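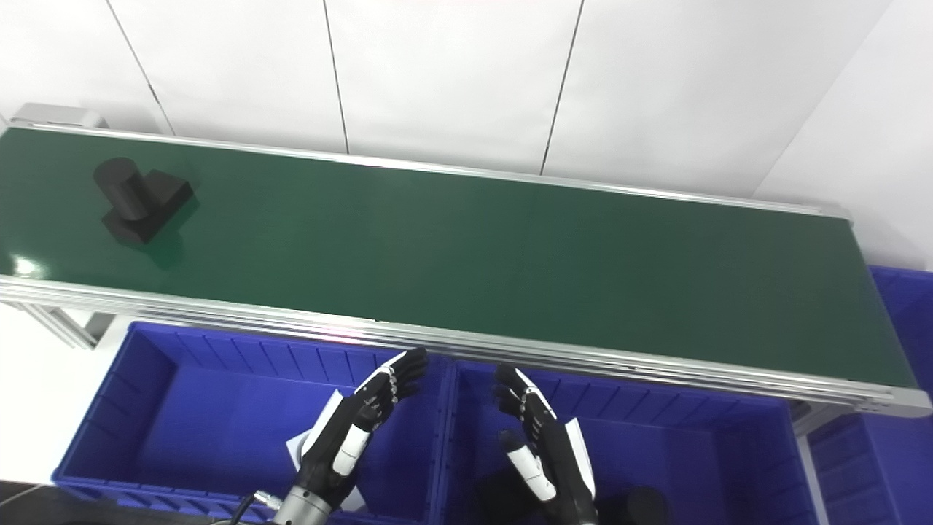
Subject: Re: [numard-list] belt sorter, where are we?

Hi all,

Sorry for the slow answer, April ate me alive. Replying inline.

Fernanda Mota wrote:
> Is the conveyor staying where it is? I thought we agreed it
> would go along the other wall.

Staying, I think! I did try it the other way and the support leg landed right where everybody walks through to the laser cutter. Up against the white panels it's out of the road and there's room to get bins under the front rail. If you hate it, come by the Urkville shop and help me shove it, because I'm not doing that alone again.

> And how are the hands doing? Last I heard the left one was
> dropping its ring finger.

Much better. It was the tendon on that finger, it had stretched, so I swapped in the 300 mm one from the Smadi kit and re-tensioned all of them while I was in there (14 tiny silver screws, and I only had to crawl around on the floor for one). Both hands now come up to the near side of the belt, palms toward each other, and open all the way. The thumb on the right still sits in a bit more than I'd like. Does anyone have the calibration file from before the Nomance firmware update? Mine got overwritten and I'm kicking myself.

> What are you using for test parts?

The black one, the cylinder on the block. I put it on the left part of the belt and let the hands have a go. Black on dark green is a mean combination for the vision code, though. It keeps taking the shadow for part of the object, and then there's a little spot of glare near that end of the belt that it gets excited about too. I was going to try moving the lamp before I touch any thresholds — cheaper, and I can undo it.

Best run so far was 3 good grabs out of 8 tries. Not something to write home about, but last month it was zero, so I'm pleased!

> Do we still need three bins?

I'd like to keep them. Two blue ones side by side under the belt and one off past the right end to catch whatever the hands miss. The big one on the left is great but it's a pig to reach around, so if somebody has a shallower bin they're not using, please bring it along.

Still on my list: a proper clip for the wrist cable on the left hand, and some kind of stop button you can reach from the door. I have the button. I do not have the box for it. Fernanda, didn't you have a drawer full of those?

I'll be in from 3 pm most days if anyone wants to poke at it.

Cheers,
Jo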